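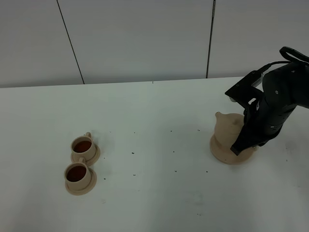
Boards > Tea & Coffee > Pots, Cups and Care

Last updated: 1 June 2025

matte_mak: So I finally bought a tan set, a pot on its own big saucer plus two little cups with saucers. No shiny glaze that I can see, and I love it! My question is about filling. I like my tea dark and I pour high because the cups are so small (two gulps and you're done). Kumiko Chiba at my tea group says I should stop well short of the rim. Who's right?

inden18: Kumiko. A full cup with a tiny loop handle is a burned finger waiting to happen.

orkton_steeps: Disagree! If I stopped short I'd be refilling all night. Fill it up, leave it on the saucer, let it cool a minute. What's the saucer for, anyway?

inden18: For drips, not for rescuing you from yourself. Do you rinse the cups right after? Mine from February already have a brown ring.

matte_mak: Mostly, yes. My bigger problem is the table. It's white, and I get little dark bits all over the middle between the cups and the pot. Looks like crumbs, could be leaf. I wipe and they smear.

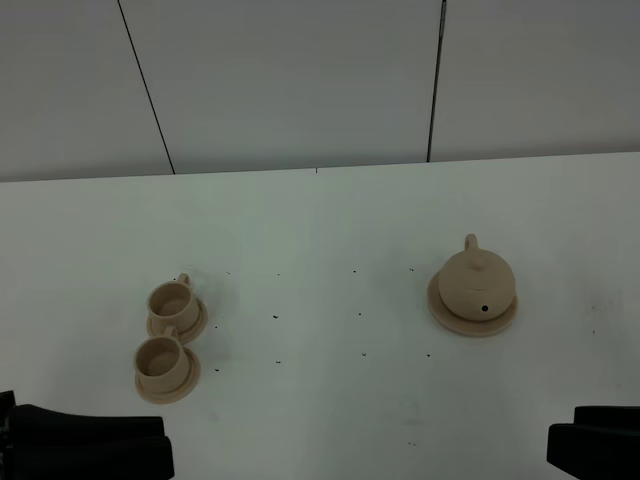 Tien-fu Chiu: Don't wipe leaf with a wet cloth. Dry brush first, then the cloth. And measure over the sink, if you ask me.

orkton_steeps: Over the sink? No thanks, half the fun is doing it at the table. Get a tray.

matte_mak: A tray would hide my nice white table though :( I'll try the brush. Still pouring high, sorry Kumiko.

inden18: Tell us when you've burned the finger.

Filed under: clay teaware, pouring, stains and spills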